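Speaker notes: Shared laundries in supported housing, Kusuma tenancy forum, Monday session

**Slide 1. Opening**

Acknowledge the host organisation and the Bedton residents in attendance. State the purpose of the session, namely to report on the shared laundry policy and to seek endorsement for its extension to Nindden.

**Slide 2. Background**

The policy covers 453 tenancies across Bedton and Grernton. Before it was adopted, each building set its own hours and charges. Complaints centred on access after work, particularly among shift workers and parents of young children. Pause for the map.

**Slide 3. What was agreed**

- Booking periods of 56 minutes, with no charge for a missed booking.
- Doors open from 6 in the morning.
- Charges reviewed yearly and published in plain English.

Do not read out the fee table. Copies are at the back of the room.

**Slides 4 to 6. Front-loading washer and basket**

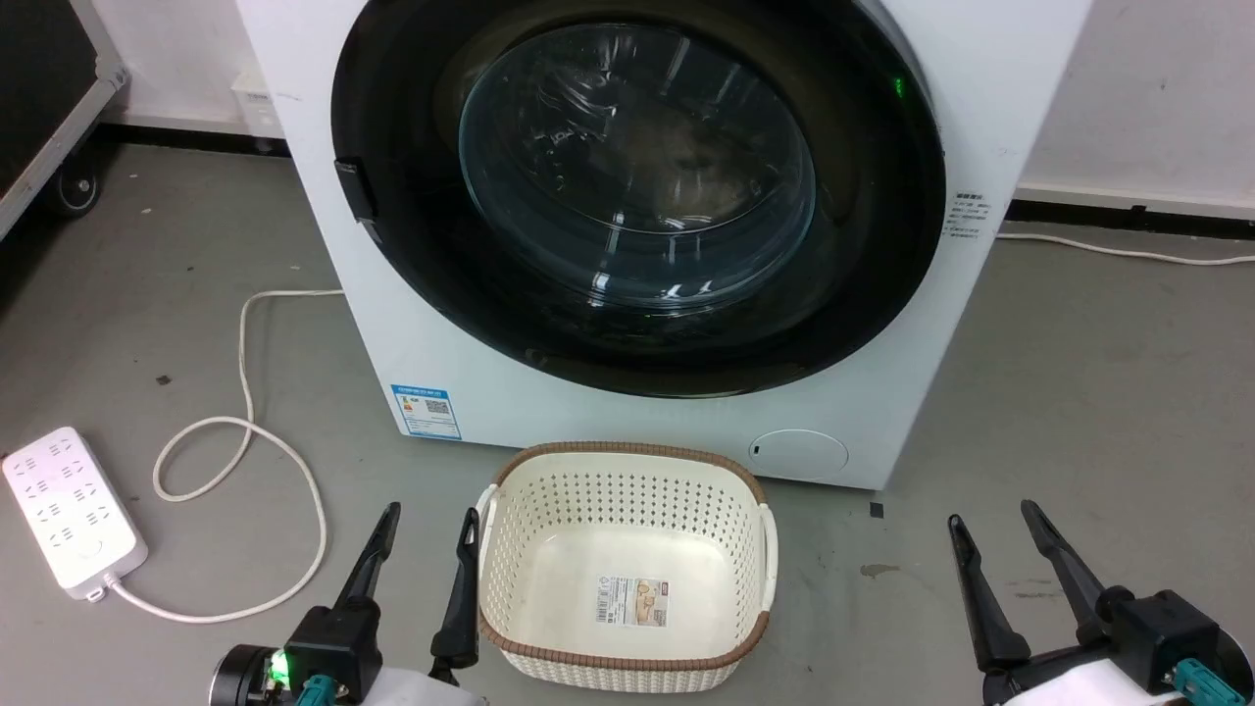
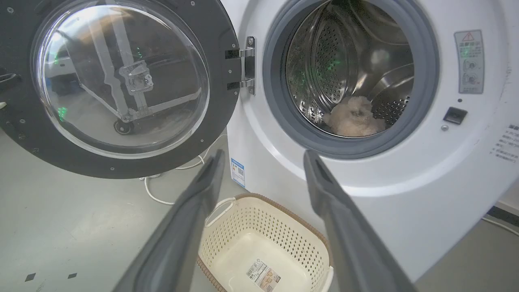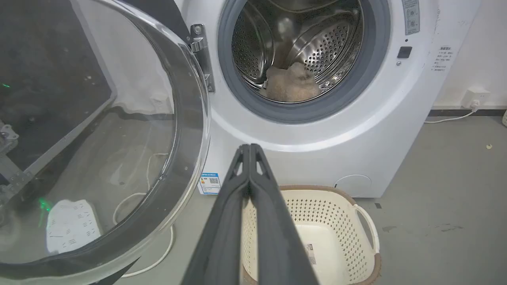 **Slide 7. Responses received**

Cempaka Sembiring wrote that the booking periods suit small households but leave larger families running two loads over two evenings, and asked that double bookings be permitted on weekends. Read her request in full, then note that management supports a trial at Grernton.

More than 100 written responses were received. Cost was raised most often, followed by noise.

**Slide 8. Recommendation**

Extend the policy to Nindden on the same terms. Aurelio Zabala will take questions on charges. Questions about individual tenancies should be referred to the enquiries desk after the session.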